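May, gripper notes, late

Third evening on the hand-held pair. Still the Briletti jaws on both, Borirus set goes on tomorrow if Roy remembers to bring the screws.

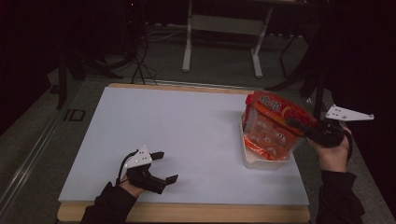 Snack packs again. Hate them. Slippery film, air inside, and the jaws want to skate off if I come in at a slant. Straight down and slow is better. Right hand is fine, left still feels clumsy, wrist gets tired before the grip does. Need to try the cable taped along my sleeve, it keeps tugging when I reach across.

Howard wants 200 clean picks per set before we compare anything. I'm at 60. He says fewer and it's just my opinion, which ok, but my opinion is the Briletti trigger is too stiff and the pads are good. Wrote that down anyway.

Tracking dropped twice when I turned the markers too far over. Run 1821 is no good, delete it. Keep 3021, I think, check the timestamps frist. The numbering is a mess since Roy merged the two folders.

Tried Drunent's softer pads before dinner. More grip on the wrappers but they hang on when you let go, so the pack drags a bit and ends up crooked. Might suit the heavier stuff. Didnt have time for boxes.

Sugden called about the arm mount, wants the bolt pattern. Haven't measured it. Do that before coffee, then the left hand only for an hour.

Thumb sore. Bed.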